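Tuesday, May

The fault on the left-hand unit returned this morning. Gwion Humphreys was part way through the wipes-and-book task when the jaws stopped answering the trigger and stayed closed. He released the handle as the procedure requires and called the stop at once. No injury resulted, and the session was suspended at recording 151 of a planned 800.

Ngozi Chukwu examined the log before lunch. The position signal had dropped out for 14 seconds and then resumed without any warning on the operator's display. I regard the missing warning as the more serious matter. A stalled jaw is a nuisance - a stalled jaw which reports itself as healthy is a hazard to fingers.
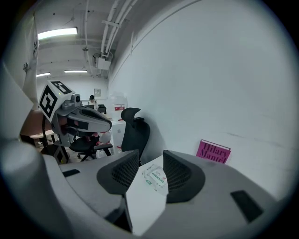
I have asked that both units be withdrawn from general use until the connectors have been inspected. Berwyn Ifans believes the strain relief was fitted incorrectly in the last service. Wotavitz, who carried out that work, have been informed in writing and have not yet replied.

Supervised checks were permitted in the afternoon, with the jaws to be kept open on the approach and a second person within reach of the power switch.
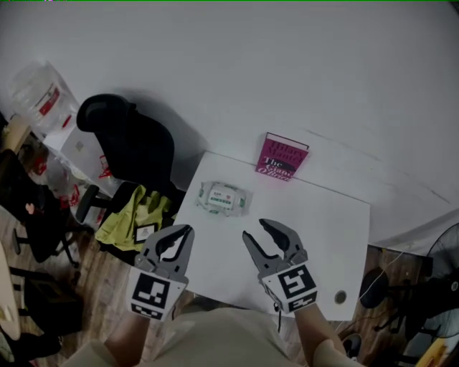 Both grippers open on the approach to the wipes.

Tirta Osman has drafted the incident form. It still lacks the firmware version and my signature. Ffion Prydderch is to be told that the Skitover trial will not start this week.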